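Clindach 生活掲示板 ＞ 住まいと家具 ＞ 電気・配線
作業テーブルの電源タップの置き方について（上に置くか、下に隠すか）

投稿者：Sofia Abreu
投稿時刻：21:14
皆様、こんばんは。いつも読むだけでしたが、初めて投稿いたします。日本語は勉強中ですので、おかしい表現がありましたらお許しください。

先月、共同住宅 Cuevas に引っ越しました。部屋は狭いので、食事のテーブルと仕事のテーブルが同じです。このテーブルの周りに、充電するものがとても多くて困っています。電話、タブレット、電動歯ブラシ、机の照明（Marnetti の小さいもの）、それから夜だけ使う加湿器です。壁のコンセントはテーブルの後ろにありますが、椅子を動かさないと手が届きません。

今は長い白い電源タップを床に置いています。しかし、床に置くと掃除機が当たりますし、ほこりがたまります。そして、四角い充電器を差すと隣の口が半分かくれてしまい、次のプラグが入りません。毎回、順番を考えて差し直しています。これはパズルのようで、疲れます。

質問は次のことです。
電源タップをテーブルの上に置いてもよいでしょうか。それとも、テーブルの裏に取り付けるほうがよいでしょうか。
四角い充電器は、どの位置に差すのが正しいでしょうか。
テーブルクロスの上に置くことは危ないですか。

借りている部屋ですから、ねじは使いたくないです。よろしくお願いいたします。

投稿者：lakatos_s
投稿時刻：21:40
Sofia Abreu さん、こんばんは。シャーンドルです。

私はテーブルの裏に付けることをおすすめします。私の家では、天板の裏にワイヤーの配線トレーをクランプで付けて、その中にタップを寝かせています。ねじは使っていません。クランプの跡が心配でしたので、厚いフェルトをはさみました。一年半たちましたが、まだ跡はありません。

テーブルの上は、食事をする場所でもあるのですよね。お茶をこぼしたとき、タップの口は上を向いているので、水がそのまま入ります。これは想像するだけでも怖いです。私の母は昔、スープをこぼして家中のブレーカーを落としました。幸い、だれもけがをしませんでした。

四角い充電器については、端の口に差して、本体がタップの外側へはみ出すようにするとよいです。ただし、口の向きによって、はみ出す方向が変わります。買う前に口の向きを見ることが必要です。

投稿者：Jacinto Galindo
投稿時刻：22:03
横から失礼いたします。

私は lakatos_s さんと反対の意見です。裏に付けたタップは見えません。見えない物は掃除しません。私は前の部屋で同じようにトレーを付けましたが、引っ越しのときに外してみたら、プラグの根元に灰色のほこりが厚く付いていました。湿気とほこりがあると、プラグの刃の間で電気が流れて焦げることがあると聞いています。トラッキングという言葉で調べてください。

見える所にあれば、汚れたことがすぐに分かります。ですから私は上に置く派です。もちろん食事のときは片付けます。私のテーブルは左の奥の角がタップの席です。コードが短いと角まで届きませんので、長さは先に測ったほうがいいです。壁からテーブルの角まで、床を通って、脚に沿って上がる道を測ります。直線で測ると、必ず足りません。私はそれで一回失敗して、コードが空中に浮いて、ひざで引っかけました。

投稿者：lakatos_s
投稿時刻：22:15
Jacinto Galindo さん

掃除をしないのは、場所の責任ではなくて人の責任だと思います。私は月の初めにトレーの中を拭いています。もちろん、壁のプラグを抜いてからです。
水のことはどうお考えですか。片付けるとおっしゃいますが、疲れている夜に、毎回片付けますか。私なら片付けません。

投稿者：Jacinto Galindo
投稿時刻：22:31
毎回片付けます、と書きたいですが、正直に言うと八割です。残りの二割は、タップを奥へ押して、コップを反対側に置きます。
それでも裏よりは良いと考えています。意見が違ってもかまわないと思います。

投稿者：Sofia Abreu
投稿時刻：22:50
お二人とも、詳しいお返事をありがとうございます。

両方とも納得できるので、かえって迷ってしまいました。私は掃除をあまり上手にできない人間ですが、お茶もよくこぼします。どちらの欠点も持っています。

口の向きを今見ました。細い口が並んでいて、同じ組み合わせが端から端までくり返しています。充電器を差すと、立つような形になります。電話の充電器は小さい立方体ですので、それほど問題はありません。問題なのは加湿器のアダプターで、これは長方形で、横に大きくふくらんでいます。

投稿者：Deividas
投稿時刻：翌朝 7:22
おはようございます。デイヴィダスと申します。家具の修理の店で働いています。電気の専門家ではありませんので、そのつもりで読んでください。

まず、加湿器の大きいアダプターには、短い延長コード（一口だけのもの）を使うとよいです。タップには細いプラグだけが差さり、大きい本体は別の所に横になります。これで隣の口がかくれません。ただし、延長の先にまたタップをつなぐことはしないでください。いわゆるタコ足になって、どのくらい電気を使っているか分からなくなります。

加湿器の種類も確認してください。お湯を沸かして蒸気を出す加湿器は、電気をたくさん使います。そういう物は壁のコンセントに直接差すほうが安心です。日本の家庭のコンセントは普通 100 ボルトですが、タップには全部でここまで、という上限が書いてあります。裏側のシールか、プラグの所に書いてあることが多いです。充電器を足しても大した数字にはなりませんが、蒸気の加湿器やドライヤーは一台で上限の近くまで行きます。

次にクロスのことです。薄い布の上に置くだけなら、私はあまり心配しません。布をタップの上にかぶせることが問題です。熱が逃げなくなります。テーブルクロスを替えるときに、端が折れてタップにかかっていることがよくありますので、見てください。それから、布はすべります。これは火事の話ではありませんが、毎日の使いやすさでは大きな問題です。

投稿者：Sofia Abreu
投稿時刻：8:05
Deividas さん、おはようございます。とても助かります。

加湿器を見ました。蒸気が温かくない種類でした。超音波、と箱に書いてあります。消費電力はとても小さい数字でした。安心しました。
短い延長コードの存在を知りませんでした。今日、仕事の帰りに探します。

布がすべるのは本当です。私のクロスは表面がやわらかくて、充電器を抜こうとするとタップも一緒について来ます。片手では抜けません。その時に布も引っぱられて、上のコップが動きます。前に一度、本当に落としました。

投稿者：Heriberto S.
投稿時刻：12:18
昼休みに読んでいます。ヘリベルト・サンドバルと申します。

なぜ、だれも壁に付けることを話さないのでしょうか。私は壁に弱い粘着のフックを付けて、タップを縦につるしています。タップの裏にひっかける穴がある製品なら可能です。ほこりは口に積もりにくいですし、お茶もかかりません。Tinis の二メートルのコードのものを使っていて、駅前の店で 1,068 円でした。安かったですが、今まで不満はありません。

縦にすると、四角い充電器が重さで下がって来る、という欠点があります。時々、手で押し直します。

投稿者：lakatos_s
投稿時刻：12:44
Heriberto S. さん

押し直しているのでしたら、それは欠点というより危険だと思います。プラグが半分抜けた状態は一番よくないです。刃が少し見えていて、そこにほこりが入ります。金属の物が触れる可能性もあります。重いアダプターは下の方の口に差すか、縦につるさないほうがよろしいです。

もう一つ、弱い粘着のフックは夏にはがれませんか。私は台所で使いましたが、夜中に落ちて大きい音がしました。

投稿者：Heriberto S.
投稿時刻：18:52
夏はまだ経験していません。二月に付けたばかりです。
ご指摘の半分抜けた状態については、おっしゃる通りかもしれません。言い方が軽かったです。今、家に帰って見ましたら、確かに少しすき間がありました。重いものを下へ移しました。直りました。

投稿者：Jacinto Galindo
投稿時刻：19:10
Heriberto S. さん、移したあと、軽いものは上のほうですか。うちの電話の充電器は軽いですが、ケーブルが太いので、ケーブルの重さで傾きます。ケーブルを壁に一か所とめると、傾きがなくなるかもしれません。

投稿者：Heriberto S.
投稿時刻：19:26
はい、上のほうです。ケーブルをとめるのは良い考えですね。洗たくばさみでまず試してみます。

投稿者：Sofia Abreu
投稿時刻：20:37
帰宅しました。短い延長コードを買いました。加湿器のアダプターが外へ出たので、隣の口が使えるようになりました。Deividas さん、ありがとうございます。

それから、テーブルの長さも測りましたので書きます。奥行きの、物を置ける部分は 57 センチです。タップを後ろの辺に平行に置くと、お皿とノートパソコンを置く場所がちょうど残ります。縦に置くと、どうしてもひじが当たります。ななめに置くのは見た目が好きではありませんが、コードの出る方向のために、今は少しななめです。

裏に付けるか、上に置くか、まだ決めていません。裏のトレーは、私のテーブルの板が厚すぎて、店のクランプが開きませんでした。

投稿者：lakatos_s
投稿時刻：20:55
板が厚い場合は、クランプの口が広いものもあります。木工用の道具の売り場にあります。配線用の売り場だけを見ると、見つからないことがあります。

それでもだめなら、テーブルの脚に布の面ファスナーで巻く方法があります。脚が四角ければ、かなりしっかりします。丸い脚は回ってしまいます。

投稿者：Sofia Abreu
投稿時刻：21:02
残念ですが、丸い脚です。

投稿者：Deividas
投稿時刻：21:48
では、上に置く場合のことを書きます。Jacinto さんの意見に近いですが、少し違います。

私の考えでは、テーブルの上で一番大事なのは、差すときと抜くときに動かないことです。店でお客様のテーブルを修理していると、天板に同じような細い傷が並んでいることがあります。聞いてみると、充電器を抜くたびにタップが走って、角で板をこすっていた、ということが多いです。クロスがあれば板の傷は減りますが、そのかわりに布ごと動きます。

ですから、抜く時は両手を使ってください。片手でタップの端を上から押さえて、もう片方の手で充電器の本体をつまみます。ケーブルを引っぱってはいけません。四角い充電器はつるつるしているので、指の先だけではなくて、側面をはさむように持ちます。まっすぐ上に抜きます。左右にゆらすと抜けやすいと感じますが、中の金具が広がって、だんだんゆるくなります。

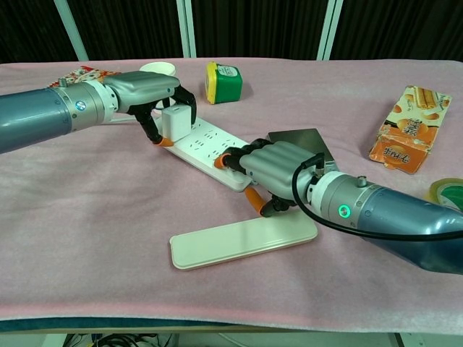

差す時も同じです。押す力は真下に向けて、奥まで入ったかどうかは横から見て確認します。刃が見えていたら、まだ途中です。口がゆるくて、差してもぐらぐらするタップは、もう取り替える時期だと考えてください。掃除をしても、ゆるさは直りません。

すべり止めは、百円の店にある網のシートを、タップの幅より少し小さく切って下に敷きます。大きく切ると、はみ出した所にパンくずが集まります。クロスの上でも効きますが、クロス自体がすべるテーブルなら、クロスの下にも一枚必要です。

投稿者：Jacinto Galindo
投稿時刻：22:05
網のシートは良いですね。私は両面テープを使っていましたが、片付けるたびにはがすので、すぐに弱くなりました。

一つだけ、反対のことを書きます。両手を使うのは正しいと思いますが、朝の忙しい時間には、コーヒーを持っているので片手しかありません。私は、毎日抜き差しする物はタップから抜かないことにしました。充電器はずっと差したままで、電話の側のケーブルだけを外します。タップの口も長持ちするのではないでしょうか。

投稿者：Deividas
投稿時刻：22:19
それも良い方法です。ただ、差したままの充電器の根元は、時々拭いてください。あと、長い旅行の時は全部抜いたほうが、私は気持ちが楽です。
コーヒーを持ったまま電源タップに手を伸ばすことには、賛成できません。

投稿者：Jacinto Galindo
投稿時刻：22:24
はい。すみません。コーヒーは先に飲みます。

投稿者：lakatos_s
投稿時刻：22:40
私はまだ裏に付ける派ですが、丸い脚と厚い板では、たしかに簡単ではないですね。

Sofia Abreu さんが上に置くと決める場合、ふたの付いた箱に入れることは考えましたか。配線ボックスという商品です。お茶をこぼしても、直接はかかりません。見た目もきれいになります。側面に熱を逃がす穴があるものを選ぶ必要があります。

投稿者：Heriberto S.
投稿時刻：22:58
箱は、私は好きではありません。妻が買いましたが、四角い充電器を立てるとふたが閉まりませんでした。高さを先に調べないと、そうなります。今、その箱には手紙とはさみが入っています。

投稿者：Sofia Abreu
投稿時刻：23:20
皆様、本当にありがとうございます。こんなに多くの返事をいただけると思っていませんでした。

今の考えを書きます。しばらくは上に置きます。後ろの辺に平行に置いて、下に網のシートを敷きます。電話の充電器は差したままにします。加湿器は延長コードで棚のほうへ出します。食事の時は、壁に近いほうへ押して、コップは手前の右に置くことにします。

箱は、寸法が合うものがあれば考えます。タップの長さが約 40 センチあるので、小さい箱には入りません。

あと一つ、質問してもよろしいでしょうか。タップの口に、使わない時のふた（キャップ）を付けたほうがよいですか。友人は「子供がいる家だけで必要」と言いました。私には子供がいません。

投稿者：Deividas
投稿時刻：翌朝 6:58
おはようございます。

キャップは、子供がいない家でも意味があると思います。テーブルの上では、パンくずや塩が口に入る可能性があります。白いタップに白いキャップを付けると、どこが空いているか見えにくくなりますので、私は色のついたものを買いました。好みの問題です。

ただ、小さくてすぐになくなります。外したキャップを入れる小皿を横に置いてください。

投稿者：Heriberto S.
投稿時刻：7:31
私は必要ないと思います。縦につるしているので、何も入りません。

投稿者：lakatos_s
投稿時刻：7:45
裏でも、ほこりは横から入りますので、私は付けています。外すのが固くて、爪が痛いです。つまみのある形を買えばよかったです。

投稿者：Sofia Abreu
投稿時刻：19:12
キャップを買いました。つまみのある形です。色は緑しかありませんでしたが、クロスの色とけんかしないので大丈夫です。

網のシートも切って敷きました。最初に大きく切りすぎたので、もう一度切りました。残りの切れ端は、Marnetti の照明の下に敷きました。前から少し動いていたので、こちらのほうがうれしいくらいです。

タップの向きは結局、まだ少しななめのままです。コードが太くて、まっすぐにすると壁の側で強く曲がってしまいます。曲げないほうがいいと思って、そのままにしました。これでよろしいでしょうか。

投稿者：Jacinto Galindo
投稿時刻：19:40
それでいいと思います。コードを強く曲げたり、束ねたりしないほうが大事です。余った長さを輪にして結束バンドでとめる人がいますが、束ねた所に熱がこもりますので、私はゆるくたらしています。見た目は負けています。

L 字の形のプラグに替えると、壁の側の曲がりが小さくなります。タップごと替えることになりますが、いつか買いかえる時の参考にしてください。

投稿者：lakatos_s
投稿時刻：20:08
プラグの向きが動かせるものもあります。私の家具の後ろはそれにしました。壁とのすき間がほとんどいらないです。
ただし、家具で押しつぶさないように、少しだけ離してください。

投稿者：Sofia Abreu
投稿時刻：20:30
承知しました。買いかえる時に見てみます。今のものはまだ新しいので、しばらく使います。買った月をシールに書いて、裏に貼っておきました。

投稿者：Heriberto S.
投稿時刻：21:17
買った月を書くのは、まねをします。うちの台所のタップは、いつ買ったか、だれも覚えていません。色が少し黄色です。

投稿者：Deividas
投稿時刻：21:33
Heriberto S. さん、その台所のタップは、差した時にゆるくないか、触って熱くないかを見てください。黄色いだけなら日光や油のせいかもしれませんが、口のまわりだけが茶色い場合は、すぐに使うのをやめたほうがよいです。

投稿者：Heriberto S.
投稿時刻：21:50
口のまわりは茶色くありませんでした。しかし、炊飯器のプラグがゆるいです。明日、新しいのを買いに行きます。今夜は炊飯器を壁に直接差しました。

台所のタップはコードの長さがどのくらい必要ですか。冷蔵庫の横から調理台までですが、途中に戸があります。

投稿者：lakatos_s
投稿時刻：22:02
戸の下を通すのはやめてください。戸にはさまれて、コードの中が切れます。別の話になりますので、新しいスレッドを立てたほうがよいと思います。見取り図があれば、皆で考えられます。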